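Visits & Open Days

Nurex opened its Prardale building to visitors for an afternoon in December, and I went with a party from the Heywood branch of our engineering society. We arrived just before two, signed the book and were given lanyards and a cup of tea in the canteen. The car park is small and half of us ended up on the verge by the bus stop.

The building used to be a carpet warehouse and covers 3,755 square metres, most of it still racking. The robot work is done at the far end, behind a glass partition. Gerd Reuter, who runs that side, met us there and gave a short talk. His group works on sorting and clearing jobs with pairs of arms, the sort of thing that is easy for a person and awkward to write down as a set of movements. He kept the talk to ten minutes and left the questions for the cells themselves.

There are four cells in a row. The first two were busy with cartons and small parts, and we passed them fairly quickly. The third was the one most people stayed at. Its task is to clear plastic bottles off the floor panel and into a bin, using both arms.

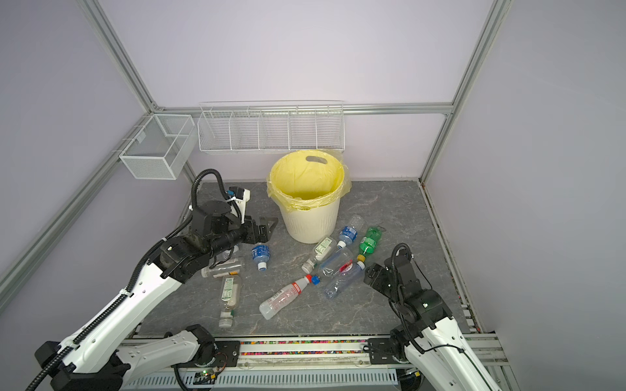 Máté Katona looks after this cell and had the patience to answer the same questions several times over. He told us that bottles are harder than they look. A clear one with no label gives the cameras very little to go on, and a round one rolls if a finger touches it slightly off centre. Caps help, being a solid colour and stiff enough to grip. He lays the bottles out differently before each run and does not tidy them into rows.

Somebody asked why two arms were needed when one could reach most of the floor. Katona said it was partly about speed and partly about angle, as a bottle lying the wrong way for one arm may be easy for the other. The difficult bit is keeping them out of each other's way over the bin. Another visitor wanted to know about glass. They have not tried it and he did not seem keen.

The fourth cell was switched off for the day with its covers removed, so we could look at the cable runs. I would have liked longer at that one. The cable routing takes a fair share of the maintenance time, according to Reuter, and the cell was due for a new set before going to the Vilden site.

We finished back in the canteen at about 4, with sandwiches and a few leaflets. The partition makes it hard to hear at the back, and anyone going next time should try to get in a smaller group. Places are booked through the front office at Prardale. Wear flat shoes, as part of the route is on open mesh flooring.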